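Relcombe Tray Demonstrations
Data card, version of 01/02/2022

Teleoperated demonstrations of one robot arm working with a tray fixture made of 3D-printed parts. 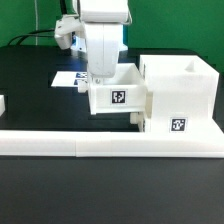

The set holds 935 episodes, all driven by hand through a leader arm. Sessions were recorded at Drurisstead by operators who had each done at least 16 practice runs first. Practice runs are not included.

What is in an episode
Joint positions, gripper command, leader arm positions and one fixed camera view. Everything is resampled to the camera clock. Median length is roughly 60 seconds. Each episode has a short text label typed by the operator afterwards, so spelling varies.

Scene
White printed parts on a dark table, with a green backdrop. The tray and the taller block beside it each carry a square fiducial marker, and the two patterns differ. Marker poses are stored where detection worked. When the arm hides a marker the field is left blank; we did not interpolate.

How the demonstrations were given
Operators could see the table directly and did not use the camera view. This matters if you train from images only, as they sometimes reacted to things the camera could not see. Pauses have been kept. Failed attempts are kept too, with success set to 0.

Known problems
White parts against a white arm give weak edges, and segmentation suffers near the tray rim.
Episodes from the first August session have a leader arm offset on joint 4. Use the corrected file in the Guler folder.
Two operators were left-handed. Their approach paths look different and are tagged.

Splits
Train and test are split by session. Please don't reshuffle by episode if you want to compare with the Ozoliņš baseline.

Contact
Miroslava Oravec looks after the set. Send label corrections with the episode number.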